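Fingertip pads on the hand-held gripper: request for comparison results
Evaluation Forum > End Effectors > Hand-held units

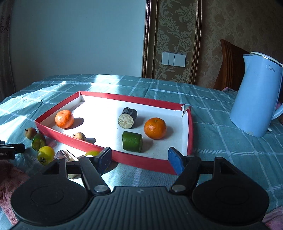

zorkby_bench
Moderator, End Effector Evaluation Group
Posted March 2020

Members are invited to submit results for the two-jaw hand-held gripper with blue fingertip pads. Our own series used soft and rounded produce in and beside a shallow tray with red walls. The series comprised 700 grasps with the Dalus pads and 1007 with the Katiyar pads. Mandarin oranges were held securely with both. Cut pieces lying on their sides were less consistent, and the Katiyar pads released them early more often. We therefore propose the Dalus pads as the default.

tmk_lab4
Member

I do not agree with the proposal as stated. The two groups are unequal in size, and the post does not say whether the same operators worked on both. At our site the Katiyar pads performed better on small round fruit, particularly against a tray wall, where a thick pad has little room to enter.

zorkby_bench
Moderator

The operators were the same 2 people throughout. The difference in group size is noted and will be stated in the report.

pallet_row
Member

Was the lighting controlled? Direct sun across a white tray floor gave our Skikora camera considerable trouble in February. We lost 7 recordings to overexposure before the blinds were fitted.

zorkby_bench
Moderator

It was not controlled. Grasps were scored by the operator and not from video, so the pad comparison is unaffected – the camera comparison is a separate matter and should have its own thread.

tmk_lab4
Member

I maintain the objection regarding wall clearance. Please list grasps near the wall separately.

zorkby_bench
Moderator

Agreed. The default remains open until that table is posted.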